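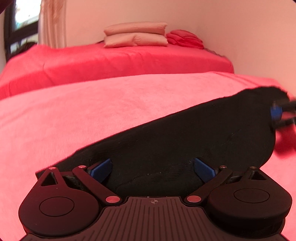
## Whelping box notes from Flirnau, a little thread

1/ Good morning from a very sleepy kennel! Our girl Skavico had her litter in February – 7 pups, all nursing well – and so many of you wrote to ask how we set up for a first-time mom that I thought I'd put it all in one place, with coffee.

2/ She moved into the whelping room 3 weeks before her due date. I used to do one week and I wish I'd changed it sooner. She dug, she sulked, she dragged her bedding into the hallway, and then one night she just sighed and stayed.

3/ Bedding: fleece on top, newspaper underneath, and far more of both than you think you own. I wash everything without softener (learned that from an itchy litter years back).

4/ Weights! Twice a day for the first two weeks, same scale, same order. Our smallest, Masilela, was 256 grams at birth and had me up at all hours, but she's caught up nicely and is now the loudest of the bunch.

5/ Several of you asked about visits. Please wait until the pups are around 8 weeks – I know, I know, it feels like forever. I'll post updates until then, I promise.

6/ The waiting list is in Civow again this year, same as last time. If you signed up before Christmas you're still on it and don't need to fill out anything new.

7/ Tomorrow, nail trims. Send snacks, for me.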